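News > Columns > The Reluctant Tidier
Filed under: Gadgets and the home
Last updated: January

Will a robot ever put my washing away?

I get asked this more than anything else, mostly by people who have just seen a clip of a shiny metal person folding a T-shirt and want to know where to send the money. My sister asked me again over breakfast, with a basket of odd socks between us. So this month I went to find out, and I spent a long afternoon at Sirside, the workshop space down by the old dye works, where Hala Mansour and her little group are trying to get robot arms to do small, dull, useful jobs.

I'll admit I was hoping for laundry. Laundry is apparently a nightmare! Cloth flops about, it never lands the same way twice, and a sleeve can hide inside itself. Hala's lot are starting with toy cubes, and the job is stacking and unstacking them near a black square on a white table. Red, yellow, green. My nephew could do it before he could say his own name.
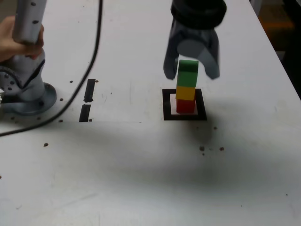 What struck me most was how much fuss there is in a simple pick-up. You and I reach out for a mug while thinking about something else entirely (usually biscuits). The arm has to know where the cube is, get a finger down each side of it, close up enough to hold on, lift, and then let go in a place where the cube will stay. Be out by a whisker on that last part and you've got a wonky tower, or no tower. I had a lovely long chat about this with Gonzalo Soler, who used to mend lifts and now mends grippers, and he reckons letting go is harder than grabbing. I've thought about that every time I've put a plate on the drying rack since.

The other thing is the person. People imagine you switch these things on and go and have a bath, but an awful lot of the work is still done by somebody standing there with a hand on the kit, showing it, nudging it, starting again. Hala told me they'd got through 540 tries at the cubes since the autumn, and 86 of those went in the bin before anyone even looked at them properly. She was quite cheerful about it. I'd have been under the table. 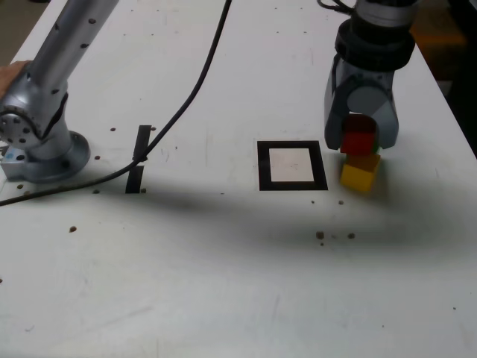
The gripper with the red cube, and the yellow one underneath.

So what about actual chores? I put it to everybody I could corner, and the answers were all over the place. Gonzalo thinks the shop floor will get there well before the kitchen does, and I can see why. On a shop floor the boxes tend to be the same box, the shelf stays where it was yesterday, and you can tape a line on the ground and tell people to keep off it. Samah Amrani, who looks after the packing line at Kamel over the road, isn't so sure. They tried an arm for two months putting jars into cartons. It was brilliant with jars, she said, and hopeless the minute a carton arrived with a bent flap. Her packers just thump the flap down with an elbow and carry on. She'd have it back for the heavy lids, mind you, because everyone hates the heavy lids.

My own kitchen doesn't stand a chance by that measure. There's a drawer that only opens if you lift it, and the cat sleeps in the place where the clean tea towels go. I did a quick tally of what it takes to empty my dishwasher and gave up at the cutlery — forks tangled in a whisk, a lid that belongs to nothing. 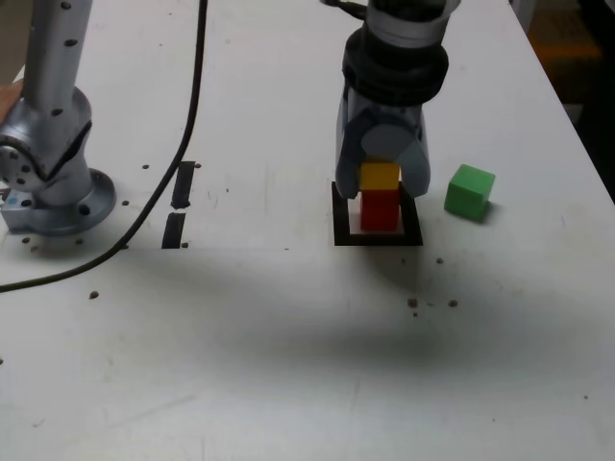

Still, I came away more hopeful than I went in. Cubes are a fair place to begin if you think about what's coming after them. Two things on top of each other is a pile of plates. One thing off to the side that you'll want in a minute is, well, every worktop I've ever owned. Hala would like to move on to plastic cups by the summer, then proper crockery, and she has a box of charity-shop saucers waiting under her desk that she plainly expects to lose.

If you want my advice, don't buy anything yet. I've had a few emails about the Praretti, the wheeled one that's meant to pick toys up off the floor, and Mairéad Tierney in our office has had one on loan. It does pick toys up off the floor. It also picks up slippers, and on one occasion half a flapjack, and it needs a rug with no fringe. She's sending it back, though her kids are heartbroken.

Sirside has an open evening coming up, doors at 8, and they let you have a go yourself. Bring children if you've got them. I'll be the one at the back asking about socks.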